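Home | Stories | Serials | Submissions | About | Log in

We use cookies to remember where you stopped reading. Carry on if that's fine with you, or change your settings.

The Long Way to the Dresser

The robot was called Vitus and it lived on my kitchen table in four pieces, which is why I'd been eating my tea standing up since October. The body was a Wulero base I'd got second-hand with one wheel that clicked. The brain was a Wavel board. And the house it was learning to drive round didn't exist, except on my laptop, where I'd been building it every evening after work with the sort of care I have never once given to my own flat.

That was the plan, you see. You let the robot practise in a pretend house 200 times, and it bumps into pretend doors and falls off pretend steps and it costs you nothing. Then you put the same brain in the real body and off it goes. I'd painted the pretend walls myself, a sort of mustard, and I'd spent a whole evening deciding where to hang a picture. 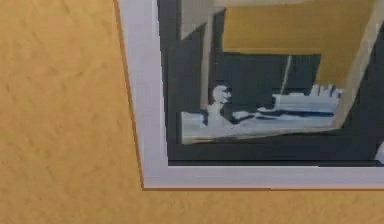

My sister reckoned I'd moved in. She wasn't far off! I knew which way every door opened. I'd started reaching for light switches in my real hall as if they'd been put there by mistake, because the other house hadn't got any.

The trouble was the run to the dresser. Vitus had one job, to start at the end of the hallway and get itself to the dresser in the back room, and it wouldn't do it. It would set off nicely along the tiles and then stop dead. I moved the start point. I widened the gap by a whisker. I let it go 50 times in one night and went to bed, and in the morning I had 50 neat little tracks on the map, all ending in the same spot like crumbs swept into a corner.

So I did what I always do and rang Svenja Wyss. Svenja runs the bench at the Sachdeva workshop (it used to be a tile warehouse, and there's still grit in everything) and she can't bear a problem being described to her. "Bring it in," she said. "Bring the lot."

I carried Vitus across town in a laundry bag with the wheel clicking at every step. She cleared me a space next to the pillar drill, plugged my laptop into the big screen and pulled up a stool. Then she had me drive the robot's view by hand, at its own height and its own slow speed, the whole way down. 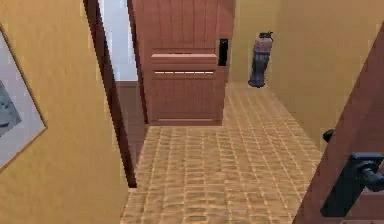
A short story by the keeper of Vitus
Posted July 8, 2021 in Small Machines

"Who put the extinguisher there?" said Svenja.

"I did. It's a hallway."

"It's your hallway. You could have had a fountain." She leaned in until her nose was nearly on the screen. "Go on, then. Slowly."

I went slowly. It's a funny thing, going through your own work with somebody breathing next to you – every lazy bit jumps out. The floor tiles I'd been so proud of looked like oatcakes. I'd never noticed how much door there was, either. I'd hung them all half open to be kind, so that Vitus wouldn't have to learn about handles, and from down there they leaned in at you like aunties at a christening.

We did the next room, and the next. She asked for tea and I made it without taking my eyes off the screen, so it was terrible tea.

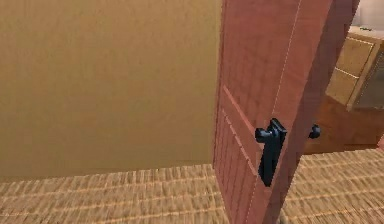

The back room, door part open, with the dresser behind it.

"There's your dresser," I said. "It can see it. Why won't it go?"

Svenja didn't answer. She'd got the log open on her own machine and was scrolling through 2,000 lines of it with one finger, humming. I ate a biscuit. Somebody at the far end was sanding a chair leg and swearing at it in a friendly way.

"It isn't stuck," she said at last. "Look at the numbers. It gets to the door and the wheels stop and it carries on looking. It looks for ages. It's got a score for getting to the dresser and a score for seeing something new, and you've set the second one to 1,000."

"I meant ten."

"Well, you've made yourself a tourist."

I laughed so hard the chair leg person came over. But I didn't change it, not straight off. I asked Svenja if we could take the dresser away as a goal, only for the afternoon, and see where Vitus went if it could please itself. She gave me a look, and then she shoved the keyboard over.

It went everywhere! It poked along skirting and round corners. It found an odd little spot I'd thrown together in the first week and forgotten, where I'd been trying out a bit of fence to see how the wood came up, and it stayed there longer than it had stayed anywhere.
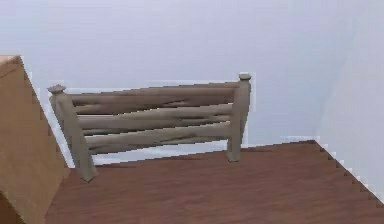 I remembered making that. I'd had a cold, and I'd got the idea of a garden into my head, and then the hallway had taken over and the garden never happened. One piece of fence was as far as it got.

"Do you want me to delete it?" said Svenja. "It's only eating memory."

"Leave it," I said.

We set the number to ten just before she locked up, and Vitus reached the dresser on its first go, and we both cheered, though I'll admit mine was the quieter cheer. I put it back in the laundry bag. On the bus home I got the laptop out on my knees and started on some grass.

More from Small Machines
The Clicking Wheel
My Neighbour's Lawnmower Has Opinions
Two Batteries and a Biscuit Tin
Night Shift at the Button Factory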